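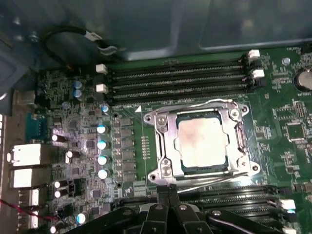 How does a robot know where to put its fingers?

August, by the Zirkska kids page

A robot arm is just metal and motors. The smart part is software. That's a list of instructions a computer follows, super fast.

First job: looking. A camera picture is really a big grid of numbers. A program called Fudska hunts through the grid for shapes. Square thing? Maybe a chip! It checks 100 times a second.

Next job, planning. Fudska picks a path for the hand. No bumping the metal case. No squashing the tiny parts. It might try 2000 paths inside the computer before the arm moves at all!

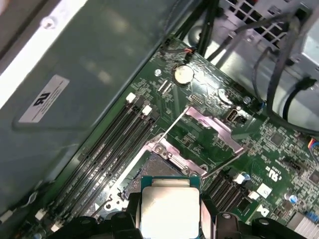
Robot fingers holding a processor chip near its socket.

Then comes control. Thats the part that says "a bit left, a bit more, stop." Look, move, look again. Over and over. Squeeze too hard and you could break something, so the software has to be careful about that to.

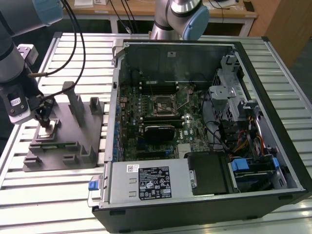 Try it at home

Get a friend and 2 blocks. Your friend shuts their eyes. You are the software! Tell them how to stack the blocks, using only words like left, right, up, down, open, close. Harder than it sounds.

Comments

gunawan_fan: we did the blocks game in class and it took us forever

pixelfrog: does Fudska ever get the wrong square??

mathmoose: 2000 paths wow

Copyright Zirkska | Contact us | Back to top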